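From: Sylvie Wong
To: Sawatzky Center program list
Subject: Re: Paper lantern workshop – room and supplies

Thanks, Benedek. I have answers to most of this now.

We will use the front gallery, Friday at 6:30. Doors open at 6:15 for anyone who wants to look at the Kimholm quilts first. Please keep the supply cart on the window side so people can still get past the cases.

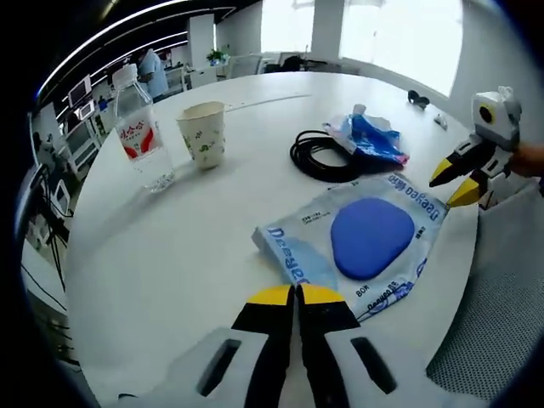 Round white table, with a packaged mouse pad on top.

Paper: we have 161 sheets of the heavy white and plenty of tissue scraps left from the kite day. Each lantern takes two sheets if nobody makes a bad cut, so I would like to cap sign-ups at 59. Sneha Bansal has the list and will start a wait list after that. Children under eight need an adult at the table with them.

Glue: glue sticks only this time. The white glue made the tissue sag in the spring and we had lanterns stuck to the drying rack until Monday.

On your question about the budget, the Hornon grant gave us 2000 for the whole season and the lanterns come out of that. The lights are the biggest part. I asked Normand Kennedy to order the small battery kind again from Tostard, and he expects them by Wednesday.

> Benedek Szekeres wrote:
> Can someone confirm the room for the lantern workshop? The
> newsletter says gallery and the web page says classroom. Also,
> do we have enough paper, and is there any money left for lights?
> I can come early to set up but I need to know where the folding
> tables are – last time they were not in the back hall.

The web page was wrong and I have fixed it. The folding tables are in the closet under the stairs. Aurelio Solís has the key and will be in from 4:00. 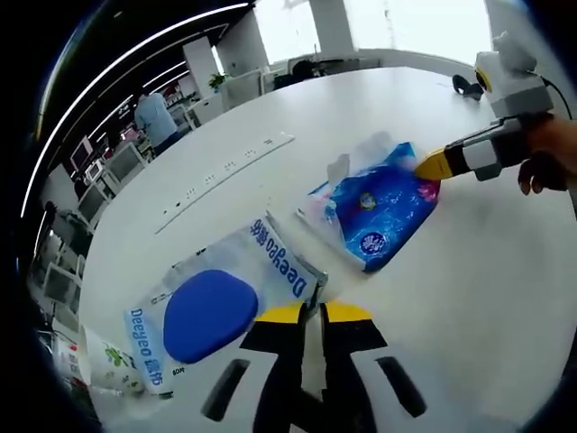 White package on the round table, blue "Deeyeo" print.

Still open: we need two more people at the cutting station, and somebody to bring a hole punch that can get through heavy paper. Reply to me and not the whole list, please.

Sylvie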